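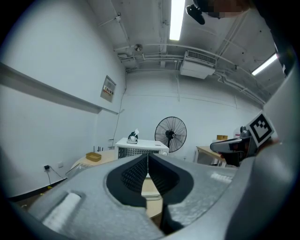 Re: Box labels for the move to the Rainer store

23 Aug 2026
By Alois Aebischer, Collections Office, Etcombe Library
3 comments

Dear colleagues,

The Collections Office has reviewed the label standard for the archive boxes that will go to the Rainer store, and the changes set out in this message apply to all branches. The main change concerns the margin. Several branches trimmed their printed codes right up to the pattern in order to fit them on narrow boxes, and this practice must stop. The square marker in the photograph has a white border outside its black-and-white blocks, and the printed codes on our boxes are to have a white border too, on every side. That marker is also tilted on its diagonal. Our own labels are to be set straight, with the shelf number reading from left to right under the code.

Labels go on the short end of the box, in the lower left corner, and never on the lid. Lids are exchanged in the reading room more often than we would like, and a code on a lid is of no use once it has been placed on a different box. Old paper labels should be left where they are unless they cover the new position. If an old label has to be removed, please copy the full wording into the notes field first, including any crossed-out numbers.

The Caltenari papers are a special case. The family's own numbering is written on the box fronts in pencil and is cited in published work, so no label of any kind may be placed over it. Branches holding part of that collection should use tie-on tags until further notice.

With regard to the question from the Trillia branch, which is quoted below: the list total is correct and the order will be increased. The added labels will come from the same stock as the first batch. Trillia may begin with the map boxes and need not wait for the second delivery.

Staff who have already labeled boxes under the old rules are not asked to redo them now. Please mark those boxes "old style" in the list - the column is at the far right - and they will be checked on arrival at the store.

Regards,
Alois Aebischer
Collections Office

> From: Trillia Branch, Archive Desk
> To: Collections list
> Subject: Box labels for the move to the Rainer store
>
> Dear all,
>
> The order form sent to us in August gives 2,000 labels, but the move list shows 2,115 boxes. Could the office confirm which figure is right before we sign the form? We would also like to know whether the map boxes can be done first, as they are stored nearest the loading door.
>
> With thanks,
> Archive Desk, Trillia

Shared 3 times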